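Papiertragetaschen mit Kordelgriff: Sortiment Skirnoris im Vergleich mit Altbestand

Von Dirceu Vasconcelos
15. Juni 2019

Gegenstand dieser Besprechung ist das Mischpaket »Skirnoris« des Händlers Ernus: 40 Tragetaschen aus Papier, überwiegend Kraftpapier, dazu einige gestrichene Qualitäten. Gekauft wurde es für die Ausgabetheke einer kleinen Konditorei, in der Taschen bisher aus Restposten und Rückläufern zusammenkamen. Der Altbestand diente als Vergleich. Bewertet wurden Griff, Randverstärkung, Bodenfaltung und das Verhalten nach mehrmaligem Zusammenlegen.

Lieferumfang und Zustand

Die Taschen kommen flach gebündelt mit Papierbanderole. Zwei Exemplare hatten eine gestauchte Ecke, der Rest war einwandfrei. Der Geruch nach Leim ist am ersten Tag deutlich und danach kaum noch wahrnehmbar. Eine Angabe zur Grammatur fehlt auf der Banderole; auf Nachfrage nannte Ernus für die Kraftpapiertaschen einen Wert, für die gestrichenen keinen. Für ein Produkt, das über Tragfähigkeit verkauft wird, ist das zu wenig.

Für die Durchsicht lagen Taschen verschiedener Herkunft auf einer dunklen Tischplatte: hellbraunes Papier und braunes Kraftpapier, eine cremeweiße Tasche, eine Geschenktasche mit blau-weißem Karomuster. Davor ein Eierkarton aus Faserguss, wie er an der Theke regelmäßig mit in die Tasche wandert. Die zerknitterte braune Tüte mit den rosa Griffen gehört zur schwierigsten Kategorie, dazu weiter unten.

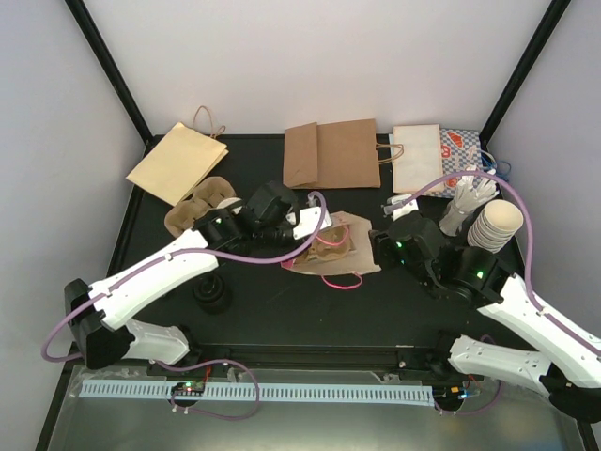

Griffe

Gedrehte Papierkordel ist bei Kraftpapiertaschen Standard und im Skirnoris-Paket ordentlich ausgeführt. Die Kordel sitzt mit einem aufgeklebten Blatt innen am Rand. Bei Zug senkrecht nach oben hält die Verklebung ohne Befund. Bei schrägem Zug — der Normalfall, wenn Kunden nur einen Griff fassen — beginnt das Blatt sich an der oberen Kante zu lösen. Eine Tasche von Schumacher aus dem Altbestand ist an derselben Stelle breiter verklebt und zeigt das nicht.

Nachteilig ist die Länge der Kordel. Beim flachen Lagern steht der Griff seitlich ab und verhakt sich mit dem der nächsten Tasche. Wer im Stapel lagert, sollte die Taschen abwechselnd drehen. Xiomara Mbeki, die die Ausgabe leitet, hat den Vorrat nach zwei Wochen hochkant einsortiert; seither lässt sich einzeln entnehmen.

Rand und Boden

Der umgeschlagene Rand ist bei den Kraftpapiertaschen doppelt gelegt, bei den gestrichenen nur einfach. Letztere geben nach, sobald man sie an einer Seite anfasst und öffnet. Der Kreuzboden stellt sich in beiden Ausführungen sauber auf. Für Tortenschachteln ist die Seitenfalte zu schmal, Gläser und Eierkartons passen.

Wiederverwendung

Bedruckte Taschen mit farbiger Innenseite sehen besser aus, verzeihen aber weniger. Knicke bleiben in der Oberfläche stehen und lassen sich nicht mehr glätten. Als Vergleichsstück diente eine cremefarbene Tasche mit rosa Aufdruck, gedrehten rosa Papiergriffen und rötlichem Innenfutter. Liegt eine solche Tasche erst einmal schief, fällt die Öffnung nicht von selbst in die alte Faltung zurück. Man muss den Rand fassen und die Seitenfalten nachziehen. Kraftpapier ist hier gutmütiger und lässt sich flach ablegen.
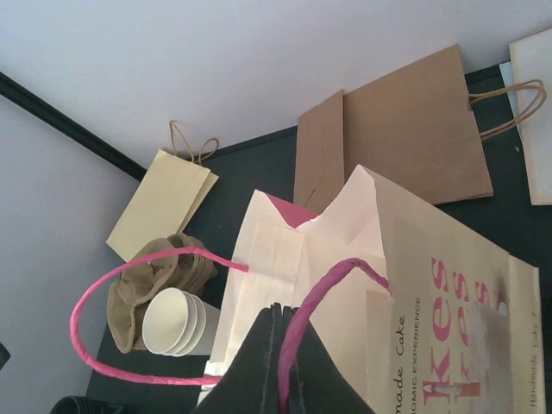
Cremefarbene Tasche mit Aufdruck »Handmade Cake«, links daneben ineinandergesteckte weiße Pappbecher.

Fazit

Die Kraftpapiertaschen sind brauchbar, die gestrichenen entbehrlich. Nachbestellt wird nur die erste Sorte, sofern Ernus sie einzeln anbietet; im Katalog vom Februar war das nicht der Fall. Wer schwere Gläser ausgibt, ist mit Schumacher besser bedient.

Wertung: 3 von 5 Punkten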